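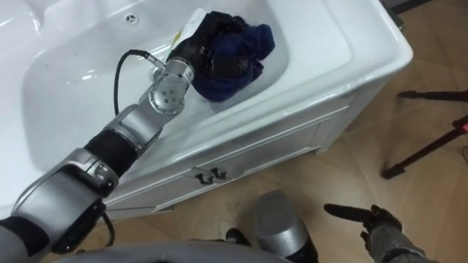 Upstairs bathroom: navy cloth in the sink.

Skondgate House, summer meeting of the five of us
Tue 14 July, kitchen table, started late on account of the ferry traffic

Present: Traian Matei, Alina Bratu, Davina Rennie, Sânziana Sandu and me. Apologies: none, which I think is a first!

We agreed to take the calendar before the money this time, as last time we did the money first and were all too cross to do the calendar.

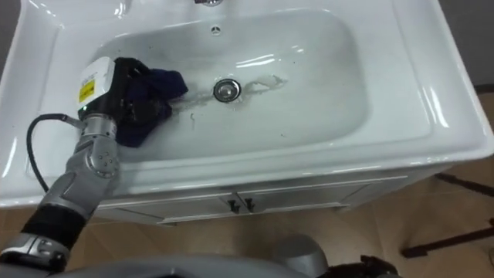

Minutes by Merle Gilchrist

1. Last meeting
Everybody said they had read my notes. Davina pointed out that I had her down as voting for the hammock and she did not, she abstained. Sorry, Davina. Fixed now.

2. Weeks for the fall
This took most of the evening. Alina wants the first week of November for her mother's birthday, and Traian had already promised that same week to his cousins (verbally, on a boat, with no one else listening). We went around on this a good while. In the end Traian is moving the cousins back a week and Alina is giving him her long weekend in exchange. I have written it on the wall calendar in pen so please don't anybody touch it.

Sânziana asked if we could stop trading weeks by text message, because half of us see it and half of us don't. Agreed. Trades go on the wall calendar or in an email to all five, and if it's in neither place it didn't happen.

We kept the 2 week limit on back-to-back stays. I had wanted it longer, mostly for selfish reasons, and lost four to one.

3. The boat
The Oprea (still named after the man who sold it to us, still nobody's favorite name) needs a new cover. Traian has priced one at 64 dollars, which seemed low to Davina, and she asked whether it was a cover for a boat or for a grill. He is going to check the measurements. If it fits, he can go ahead and order it without asking again.

Life jackets: we own 6 and two of them have buckles that stick. Alina will take those two home and see what she can do with a bit of soap and patience. Until then they stay off the hooks.

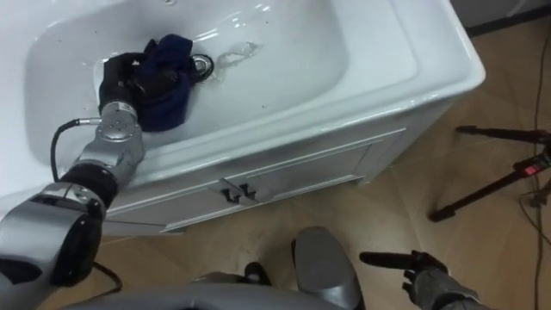 Sink and drain, upstairs.

4. Neighbors
The folks on the Silto side have asked very nicely whether we would trim the hedge before they have their big family lunch. We all like them and they gave us plums, so yes. Sânziana and I will do it Saturday morning, early, before it gets hot. I'd love a third person to haul the clippings (hint, Traian).

They also mentioned the music. We think this was the night Davina's nephews were here. Davina thinks it was Alina. Moving on!

5. Money
Short and surprisingly cheerful. The Hulteck bill for the heating service has been paid and there is enough left to cover the propane. We each keep putting in the same amount every month through the end of the year, and we'll look at it again when we know about the roof.

Roof: still don't know about the roof. Davina is going to call the roofer and, if he doesn't call back, call a different roofer.

6. Odds and ends
The blue casserole is missing its lid. If you took leftovers home in it, no questions, just bring it back.

Alina would like a second shelf for paperbacks. Fine with everyone as long as it doesn't block the window seat. Traian offered to build it and Davina offered to buy one, and we left those two to sort it out on the porch.

We need coffee filters, lightbulbs for the hall, and 12 of those little glass jars for the jam. 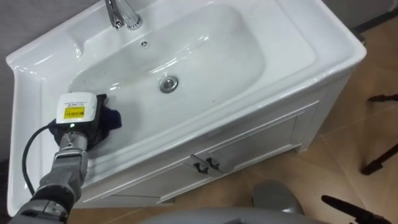 The upstairs sink, on its white vanity.

7. Next meeting
November, during the overlap between Alina's week and the cousins. Sânziana is cooking and I'm bringing the pie. Please send me things for the list ahead of time so I'm not writing it on the back of a receipt again.

We finished up when the mosquitoes got in.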